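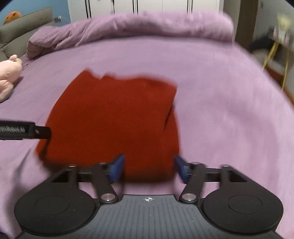

Before you import anything into Pladoson, decide what you want the email tool to do for your store. The vendor's sales page says automated product emails "pay for themselves." Maybe. Ours took until June to cover the monthly fee. The steps use one test product, a red ribbed knit, so you can see whether the emails pull the right item before you let them loose on your whole catalog.

Section 7: Setting up product emails

1. Open Lists and choose Import. Upload your customer file from Wamby as a CSV. Pladoson will offer to "enrich" the records. Say no. I have yet to see it add anything but wrong job titles.

2. Check the count. Our file had 700 rows, and 142 were rejected for missing consent dates. Don't force them through with the override box.

Caution: The override can't be undone in bulk. You would be removing people one at a time.

3. Go to Triggers and pick Viewed Product. The default wait is 19 minutes, labeled "optimal." Optimal for whom, the help page doesn't say. Set your own wait and compare it against a group that gets no email at all. 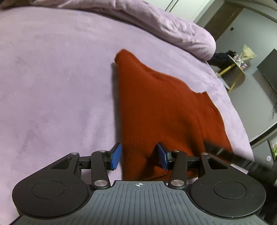
The no-email group matters more than any chart on the dashboard. Pladoson takes credit for every sale made within seven days of an open, and plenty of those people would have bought anyway — some mail apps even open the message for them.

4. In the template, link the photo and price fields to your Wamby feed. Send a test to two different mail services and open both on a phone.

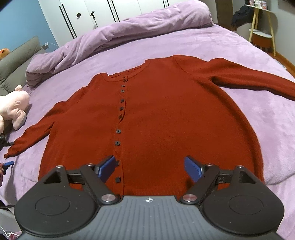
5. Turn on the trigger for the test product only. Leave Smart Send off.

Note: Smart Send turns itself back on when you copy a campaign. Check it every time.

6. After seven days, export the raw orders and compare the two groups in a spreadsheet. If there's no gap, stop there and save the fee.

Guide kept by Vasanthi Howlader. Last checked Nov 3, 2022.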